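Garra de mão com dois dedos longos ou ponta curta para tecido?

Sarita Bansal
2023-02-04

Olá a todos! Estou a experimentar garras de mão com câmara para registar demonstrações de arrumar roupa, uma em cada mão, e estou fascinada com isto. Comecei com a Kandpal, de dedos rígidos e curtos, e passei para uma com dedos amarelos com ranhura. A diferença nas malhas é enorme! Com a Kandpal perdia a ponta das peças finas assim que as esticava.

Só que os dedos compridos tapam parte da imagem quando fecham, e o controlador Zernov, com que faço a reprodução no braço, queixa-se de fotogramas sem pontos de referência. Já gravei 28 sequências. Vale a pena insistir nestes dedos ou volto aos curtos?
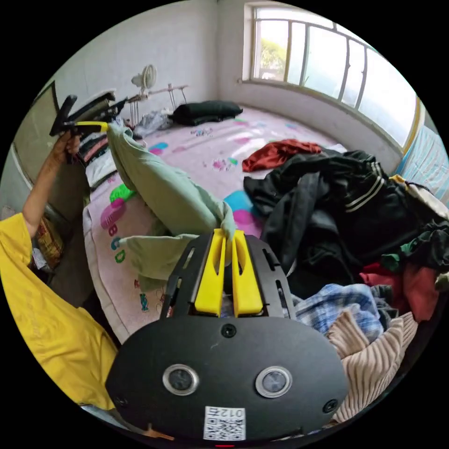

Peça verde-clara esticada entre as duas garras, com o resto do monte ainda na cama.

O que me interessa mais é a pega pela ponta, como nesta peça. Camisas e camisolas grossas agarro com qualquer uma.

Fotis Kouris

Insiste nos compridos! Fiz a mesma comparação em junho, com 442 pegas em tecido fino, e os curtos falharam mais de 2 vezes por cada falha dos compridos. Quanto ao Zernov, baixa o limiar de pontos e aumenta a janela de interpolação – no meu caso as queixas quase desapareceram. Outra coisa: o lençol estampado ajuda-te bastante no seguimento, tem imensas formas e letras. Num lençol liso ias sofrer muito mais. Experimenta também fechar os dedos só depois de entrarem por baixo da bainha, fica uma pega lindíssima.

Kamlesh Bhatt

eu uso os curtos e nunca tive problema, mas é só toalhas

Meenakshi Pathak

Concordo com o Fotis, mas confirma primeiro a calibração das duas garras em separado. Perdi uma tarde inteira com o limiar e afinal a da esquerda tinha a exposição em automático. Fixei-a, repeti a calibração com o tabuleiro e pronto! Se quiseres, mando-te o meu ficheiro de configuração do Zernov.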